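**Relatório de projeto, unidade 2: O que guardamos à mesa**
Prys Penry, 10 de janeiro de 2019

O enunciado pedia que escolhêssemos um canto da casa onde se juntam compras e lanches e que avaliássemos se o método Waledari ajuda a arrumá-lo. Escolhi a mesa encostada à parede.
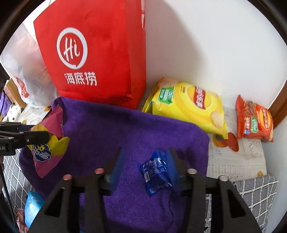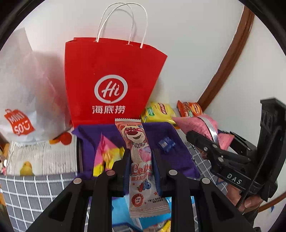 *Tempo de leitura: 2 minutos*

## Ponto de partida

O método manda separar tudo por "função principal" antes de mexer em seja o que for. Parece simples até se olhar para uma mesa a sério. O saco vermelho da 海底捞 conta como embalagem ou como arrumação? O manual não responde. Ao lado está o saco branco translúcido da MINISO, que levanta a mesma dúvida.

As batatas fritas do pacote amarelo são comida, até aí estamos de acordo. Já o invólucro cor-de-rosa da Lotso, com o urso, os morangos e o "I AM A HUGGER", fica algures entre o doce e a coleção. Há quem guarde estas coisas. O manual trata-as como lixo adiado, e acho isso preguiçoso.

## O que fiz

Segui as regras durante 23 dias. Usei a grelha de classificação Edov, que tem quatro categorias: comer, usar, guardar, sair. O pano roxo foi para "usar", a mola azul também. O pintainho amarelo de brincar acabou em "guardar" por falta de melhor.

Os sacos mudaram de categoria várias vezes, conforme quem preenchia a grelha. Um sistema em que o mesmo saco é duas coisas na mesma semana mede sobretudo a paciência de quem arruma.

## Resultados

A mesa ficou mais livre, mas desconfio do mérito do método. Os lanches foram comidos, e isso teria acontecido com ou sem grelha. Os brinquedos pequenos voltaram ao mesmo sítio.

O texto de apoio, assinado por Juntunen, promete "ordem duradoura" e cita 862 casas. Não explica como foram escolhidas nem quem lá voltou para verificar. Sem isso, o número vale pouco.

## Por fazer

Em fevereiro repito o exercício sem grelha nenhuma, só com uma caixa Eken para os invólucros e outra para os brinquedos. Falta também decidir onde ficam o saco de papel com asas, que continua de pé encostado à parede.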